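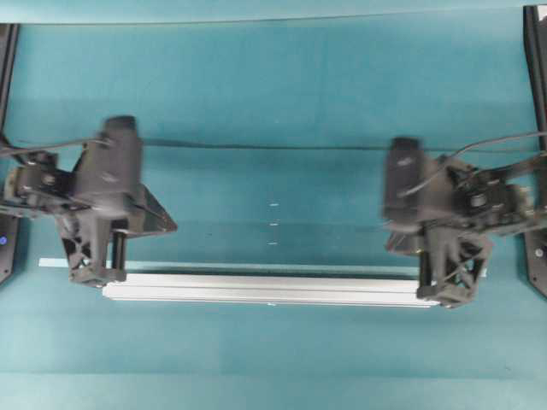
How far above the work surface should the two spotlights go?

Set the lower lamp 900 mm above the surface to begin with, and leave 400 mm between it and the upper one. You can move them later, and most people do once they've spent an afternoon with the Ovel bench and found out where they like their light to fall.

Section 4: Lights, cables and back panels

Please read this section all the way through once before you pick up a tool. It isn't a hard job, but a few of the steps make more sense when you know what comes after them, and it's much nicer to find that out with a cup of coffee in your hand than halfway up a stepladder.

You will need the hex key from the small parts bag (the 6 mm one), a soft dry cloth, a pencil, and the cable clips.

1. Make sure the bench is unplugged, and keep the plug somewhere you can see it.

2. Wipe the teal surface from the back toward you with the dry cloth. Grit left in the seams has a way of traveling, and you'll only be chasing it later.

3. Mark the two lamp heights lightly in pencil.

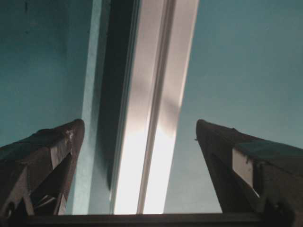 4. Hold the bracket against your lower mark and start both bolts by hand. Go gently here, a few turns each, and save the hex key until both are sitting straight.

5. Tighten the bolts a little at a time, going back and forth between them, until the bracket no longer shifts when you nudge it. Then do the upper one the same way.

Caution: don't lift or steer a lamp by its cable, however handy it looks.

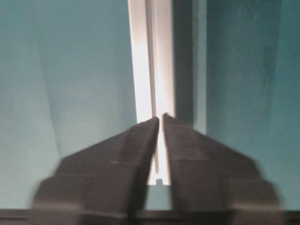

Now for the panels, which deserve a bit of patience. Stand back and look at them from your usual working spot, with the room lights on and then again with them off. Teal is a funny color and changes a good deal with the light, so don't worry if two neighbors don't seem to match; the left panel here looks grayer than the deeper blue-green one to its right, with the white strip bright between them. What you do want to check is that the panels stand steady. Press each one lightly near the top, and if it rocks, loosen its lower fastening, let it settle, and tighten again.

6. Bring each lamp cable down in a loose, easy curve and clip it only at the bottom to start with. You'll want some slack when you aim the heads.
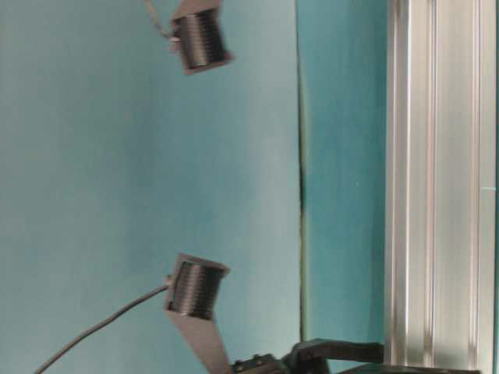
7. Plug in, switch on, and aim the lower lamp first, then bring the upper one round until its light overlaps the first and the shadows of your hands soften.

8. Switch off, let the heads cool completely, and add the remaining clips.

Note: replacement lamps should be 3000 K. Mixing a cooler lamp with a warm one is harmless, but you will see a line across the surface where the two meet.

Caution: the fins on the lamp heads get hot in use. Keep cloths and paper well away from them, and dust between the fins only when the bench is unplugged.

For spare clips or a longer bracket, write to Sombat Thongdee at the Wondmont parts desk and mention that yours is the Ovel bench with two lamps.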